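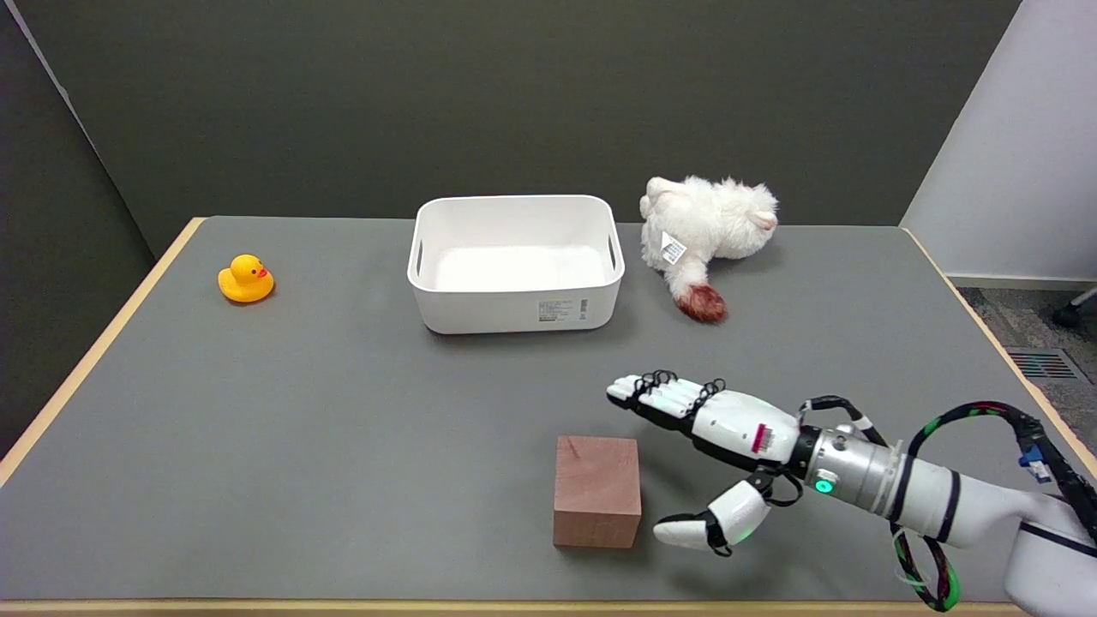

A reader wrote in after my last post to say that staking rewards are only worth having if you can get your coins back out, and that I had skipped that part. Fair point. I had, so this post is about the unstaking.

I put 2,620 tokens into the Lultora staking pool in February. The wallet I use is Brilura, mainly for its plain transaction list. Staking took a few clicks and one small fee. I left it alone for 9 months and checked the balance when I remembered to.

Last month I decided to take everything out. I thought it would be the same thing in reverse. It wasn't. Lultora has a 13-day waiting period, and it starts when the request is confirmed on the chain, which can be a while after you press the button. My first request sat as pending overnight and then failed because I had set the fee too low. The wallet showed a small gray note about it and nothing else. I sent it again with the default fee and it went through in a few minutes.

During the waiting period you earn nothing. The coins are out of the pool but you can't move them. If the price drops, you watch. It did drop a little while I waited - not enough to bother me, but I can see how it would if the amount were larger.

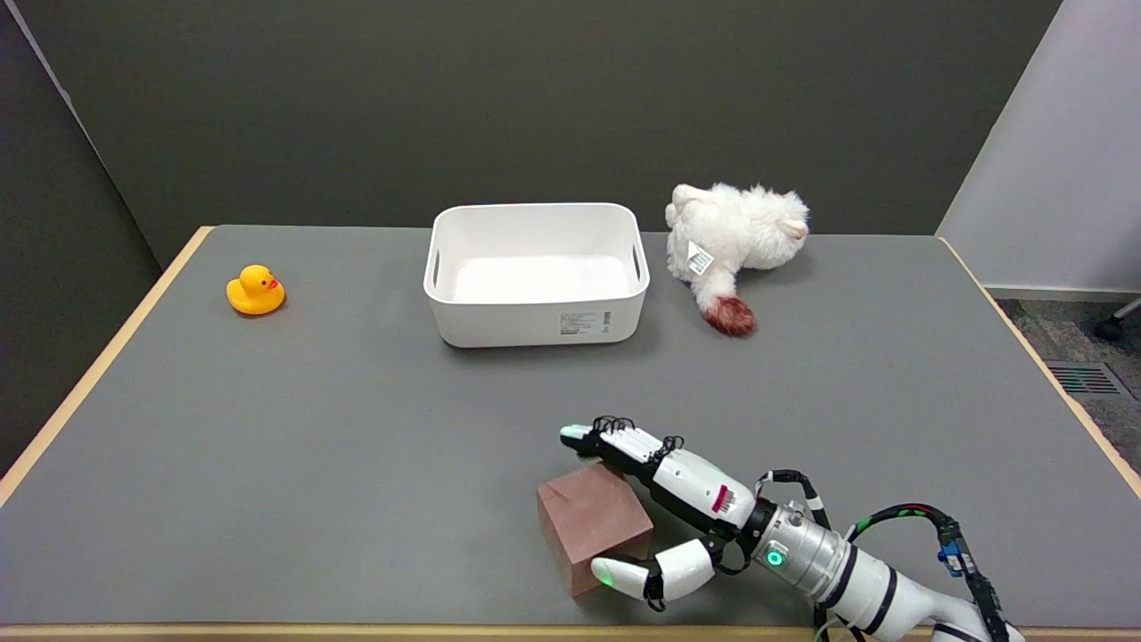

Yellow duck, white bin, gray table.

When the wait is over the coins do not come back on their own. You have to go in and claim them, and that costs a second fee. I missed this and lost another 3 days wondering where they were. The help page does say it, near the bottom, under a heading about validators.

I also looked at Prantl, which has no waiting period but pays less and takes a cut when you leave. Doresix sits somewhere in between. I haven't used either one with real money, so I won't say which is better.

For now I have half of the coins back in the wallet and half on a hardware device in a drawer. I may stake some again next year. If I do, I'll write down the date of the request and the date I can claim, and keep enough in the wallet to pay both fees. I still need to sort out the rewards for my taxes - each payout is its own line, and the export file from the pool lists them in a time zone that isn't mine.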